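Descaling in a hard water area: notes after one year

18th November

We moved to Plisoddale last autumn and the kettle furred up inside a fortnight. The water company's postcode page gives our supply as very hard. I had lived on soft water until then and had never given the subject any thought, so most of what follows was learned by getting it wrong first.

Limescale is mainly calcium carbonate. It stays dissolved while the water is cold and comes out when the water is heated, or when a splash is left to dry. That accounts for the two places it turns up: on anything with a heating element, and on any surface that is rinsed and left to drain. The first costs money. The second is only ugly, but it is what visitors notice.

I started with white vinegar, as everyone does. It works, slowly, and the kitchen smells of it until the next day. Citric acid is quicker, has no smell to speak of and stores as a dry powder. I buy it in a tub from the hardware shop in Zondton. For the kettle I dissolve 4 teaspoons in a litre of warm water, leave it for half an hour, then empty, rinse and boil once with plain water before making tea. Do not boil the acid solution itself. Calcium citrate is less soluble when hot and can leave a white film that is more stubborn than the scale was.

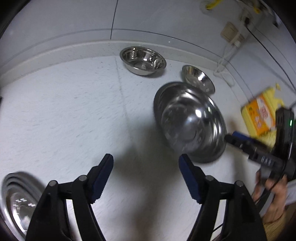

The same solution does for stainless steel, at half the strength and for a few minutes only. Wipe it on, rinse it off, and dry with a cloth straight away. The drying matters more than the acid. If steel is dried by hand each time there is very little to remove, and I now go over mine with citric acid once a month. Keep it off marble, limestone and any worktop with chalk in it, as it will etch the surface. Never mix it with bleach.

Rainbow marks on steel are a separate matter and come from heat. Vinegar or citric acid shifts those too. Brown specks are usually rust from something else, such as a tin or a wire scourer, and need a mild cream cleaner rubbed along the grain.

The shower head I take off and soak in a tub overnight. The washing machine gets 100 grams in the empty drum on a warm cycle, four times a year. Check the manual first, as some makers rule it out.

Nadiia Lysenko, two doors down, has had a Prokopenko softener under the sink for several years and has none of these problems. It takes block salt and needs a separate unsoftened tap for drinking. I was quoted 2,000 pounds fitted, which buys a great deal of citric acid. I also tried an Adska magnetic clamp on the rising main for three months. The kettle scaled at the same rate as before and the clamp is now in a drawer.

Next job is the hot water cylinder. The immersion heater has started to rumble, and the plumber wants to drain it down and look at the element before deciding whether to clean or replace it.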